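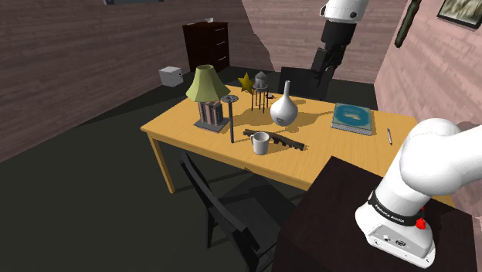 Figure 1. Our simulated table setup, with the arm on its pedestal at the right.

When we started planning the Plukulness project in April, we thought the hard part would be picking an arm, and we were a bit surprised at how much of our time went into everything else! The simulation was our way of trying out the room before we asked the department for any money. We could slide the pedestal along the table, put out the sort of things a person really leaves lying around (a mug, a book, a pen, a lamp) and argue over reach without buying so much as a bolt.

Our first quote for a pedestal and mounting plate came from Boersma at $1,120, and Driloswood offered to build us a plain one for $337, delivery included. We went with Driloswood in the plan - the savings cover a good part of the spare gripper fingers, which we are sure to need.

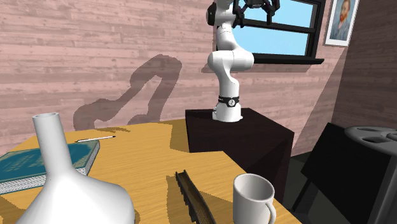
Figure 2. Pedestal just past the table edge, with the vase, book, pen and mug in place.

Keeping the pedestal separate from the table means we can borrow an ordinary table from the classroom next door and return it after each session. We ran 19 layouts in all before settling on the spacing we put in the request.

Still open: Vovance has not confirmed its lead time, and we have 13 weeks of lab access, so a late delivery would hurt. We have asked them for a loaner controller and will add their answer to the budget sheet.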